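Kokmont equipment hall, Perron

The Kokmont equipment hall is a reconditioning workshop in Perron that takes in used office equipment, checks it, refills it where it can be refilled, and sends it back out to the offices it came from or to others less particular. Its stock in trade is the stapler, followed by the hole punch, the tape dispenser and the sort of desk calculator that only accountants still defend. Within its small field it is best known for the Zurkik line, a set of robot gripper stations introduced on December 3, 2022, and for the long argument over what the people beside them should be called.

Background

Before the line, all work was done by hand at two rows of benches. A bench worker opened each item, cleared any jam, checked the spring, loaded a strip of staples and fired a test staple into scrap card. The card was kept for reasons lost to the firm's records and filled most of a cupboard. Output ran to some 2,000 items in an ordinary week, with a dip in December, when offices preferred to lose their staplers.

The complaint that led to automation concerned thumbs. Opening a stiff stapler several hundred times a shift is hard on the joint, and the hall's accident book, a dull document otherwise, contains a long and expressive run of entries on pinched skin. Manon Gosselin, then the bench supervisor, sent copies of these pages to head office with no covering letter. Head office replied with a poster about posture. The second set of copies, sent in a larger envelope, led to the Zurkik trial.

The Zurkik line

The line handles the stages that used to trouble the thumbs: picking up, opening, holding and setting down. Scheduling is done by Trelum, a program that decides which bin is emptied next and prints a daily summary in a typeface too small for anyone over forty. Loading fresh staples, judging wear and firing the test staple remain human jobs, as does anything involving the older long-arm models, which Trelum records under the heading "miscellaneous".

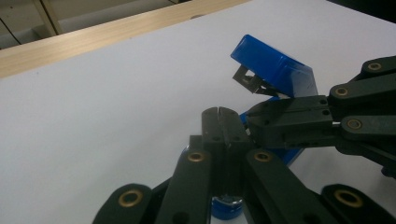
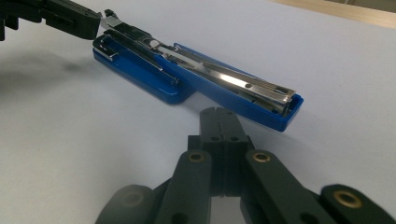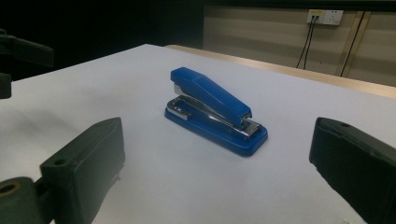 Blue stapler and gripper at a white-topped table.

Training on the line takes a fortnight, much of it spent unlearning the habit of helping. New staff reach for an item the moment a gripper pauses over it, and the station stops each time they do. Staplers are used as the teaching piece because they change shape so thoroughly in the course of a job. The same sort of object may stand upright on its base between two open fingers, as in the third picture, or lie unfolded in one long line, as in the second, where the tip of a black gripper rests against a small chrome tab on the metal channel. Trainees are asked to say which part they would take hold of and then which part they would leave alone. The second answer is the one that gets marked.

Effect on the work

Weekly output rose to 3,180 items in the line's best week, a figure that was put on a banner and has not been matched while the banner has been up. Entries about pinched skin fell sharply. Entries about stiff necks rose, most of them from staff watching the stations from a stool that had been bought for a different purpose and was the wrong height for this one.

No jobs were cut, as the firm had promised, though 6 posts were renamed. Bench workers became "line attendants", a title disliked on sight. Aníbal Betancur, who had worked the benches for longer than the benches had been numbered, proposed "stapler hand" and signed his timesheets that way until payroll gave in. Attendants earn slightly more than bench workers did and talk to one another rather less, the stations being further apart than the old seats. The tea break, once taken in two shifts by row, is now taken when Trelum allows a gap. It is the most resented change of all, and the only one to have produced a petition.

Skill has moved about as well. A good bench worker could tell a weak spring by feel, and several still insist on doing so, pressing each finished item once before it is boxed. Management first treated this as duplicated effort. A check of one month's returns found that 509 faulty items had been caught by hand after the line had passed them, and the press was written into the procedure as "final tactile verification". Staff call it the squeeze.

Criticism

Gosselin, who now plans the shifts, has said that the line does the dull part of the job well and has left people with the waiting part, which is duller. She has asked for attendants to rotate between stations and the remaining hand benches every two hours. The firm agreed to this in principle, and later agreed to it for mornings.

Betancur's objections are narrower. He holds that a station should be cleared before the lights go off, so that no one comes in to find a stapler still in its grip, and that the cupboard of test card should be emptied. The first has been adopted. The cupboard is under review.

See also

Desk equipment repair
Repetitive strain injury
Tea break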